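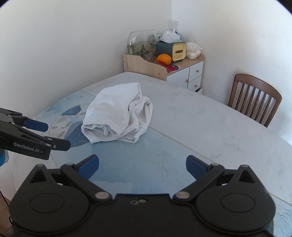

Usance House, shared dining and laundry room
Walk-through checklist, November
Inspected by: Francine Tremblay
Comments by: whoever is named

1. Table stable, no wobble
Pass. I leaned on it with my full weight and it did not complain.

2. Table covering flat, no trip or snag risk
Pass with comment. The patterned cover only does part of the table. Please keep the edges from hanging where people walk. Zoltán Hegyi asks if we could get one that fits. Zoltán may buy one.

3. Table clear of laundry when not being folded
Fail. White garment, bunched in the middle. A heap is not a fold, however long you leave it.
Comment (Vy Hà): I was getting to it.
Comment (F.T.): Noted.

4. Corner cabinet, drawers open and close, knobs tight
Pass. Two drawers, two knobs. One knob turned a little in my hand, so I tightened it. No charge.

5. Glass on cabinet top set back from the edge
Pass with comment. The fish bowl is heavy with water and plants and should be moved by two people or left alone. The small jar in front of it is the one that will get elbowed. Move it to the back, please.

6. Water kept away from outlets and extension cords
Pass. Top up the bowl with the small pitcher, never the kettle.

7. Paper goods away from heat
Pass. Tissue box is fine where it is.

8. No food left out overnight
Open. One orange by the tissues. Tülin Bilgin says fruit is decor until it goes soft. The form has no box for decor. Recheck Wednesday.

9. Small items contained
Pass. Blue dish in use. Owner of the red thing, please claim it.

10. Walls, corner, no damp or cracks
Pass.

Result: 1 fail, 1 open. Item 3 to be redone by Vy within 30 minutes of reading this.

Copy to Nana Essien, who has the binder.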